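Flolotex

From the Warnano hobby and workshop wiki, robot software section

Flolotex is a simulation package for two-armed robots, sold by a small outfit called Gerkano. You install it on a decent desktop computer, pick a table, pick some things to put on the table, and practice picking them up with arms that don't exist yet, or that do exist but are bolted to a bench in another building. I've used it since it was a free download with no manual, and I'm the one who keeps this page up to date, so if something in here is wrong, it's probably my fault. Leave a note on the talk page and I'll fix it!

History

The package started as a side project by Barnabás Csizmadia, who wanted a way to try out packing jobs at home in the evening (he has said in the release notes that he was tired of sweeping up glass). The first version had one arm, one table and a box. The second arm came with the Rácz release, named after the street the office was on, and that's the one most people mean when they talk about "old Flolotex." Gerkano took over sales after that, and Amirhossein Rezaei joined to write the wrist camera part, which I think is still the best thing in it.

The current version came out in December. If you're still on Rácz you can open your old scenes in the new one, but your lighting will look different and you'll have to set the floor again. I lost a whole evening to that floor.

What you get

The basic license costs 148 dollars and covers one computer. For that you get the program itself, both arms, the wrist cameras, and 23 ready-made tasks. There are kitchen jobs, sorting jobs, and a run of packing jobs that I keep going back to, because they're simple to explain and really annoying to do well. You also get a folder of table surfaces and loose objects you can drop in wherever you like - bottles, trays, cartons, that kind of stuff.

There's a bigger license for schools and shops, which adds shared scenes and lets several people drive at once. I haven't used it, so I can't say much about it. If you have, please add a section!

The bottle task

Everybody seems to start with the bottle task, and so did I. You have a red carton, some brown bottles and a square gray tray, and the arms have to get along with each other in a pretty small space. It looks like a beginner job from the outside view. Then you switch to the wrist camera and find out how much of the table your own hand is hiding, and how hard it is to judge height when you're looking at a bottle almost end-on.
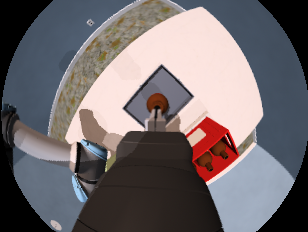

The bottle task through the wrist camera, with the gripper at a bottle over the tray and two more in the carton.

The round view takes some getting used to. It's a wide lens, so straight table edges come out bowed and anything near the rim gets stretched. My first few tries I kept turning the wrist to "straighten" the table, which of course did nothing except put me in a worse spot. There's a setting to flatten the picture, and some people swear by it, but you lose a lot off the sides and I like seeing where the other arm is. With the flat view on, I ran one elbow into the other more times than I want to put in writing.

The shadows are worth a mention too. They fall across the table and the tray, and once you learn to read them they're a big help with height - when the gripper's shadow slides in close under the fingers, you're nearly down. You can turn them off to get more speed on an older machine. I'd turn off nearly anything else first.

Controls

You can drive with a keyboard, a game controller or a pair of hand trackers. Keyboard is fine for moving scenes around and miserable for bottles. I use a game controller with one stick for each arm and a button to swap between moving and turning, and it took me an hour or so to stop mixing them up. The hand trackers are lovely if you already own some. I wouldn't buy them just for this.

Every run can be saved and played back, from any camera you like. The program keeps up to 3,000 runs in one project before it asks you to start another, and I've hit that limit exactly once, on a long winter break when I should've been painting the hallway.

What works and what doesn't

The good part is how quickly you can start over. One key and the whole table is back the way it was, so you can do the same grab again and again until your hands get it. The glass behaves pretty well, too. Bottles roll when they ought to roll, and a sloppy grip near the neck will let go of one sooner or later.

On the not-so-good side, cartons are a bit too stiff. You can lean on a wall with the gripper and it won't give the way cardboard would, so it's easy to pick up bad habits. The sound is one clunk used for everything. And the help pages are still thin on lens settings, even after 7 updates to the manual (I counted, since I was cross about it).

Support is by email. I've written in a handful of times and always got a real answer, usually by the next morning, once with a fixed scene file attached.

See also

Rácz release, change list
Wrist camera settings, with notes on the flat view
Moving old scenes to the December version
Game controller layouts shared by readers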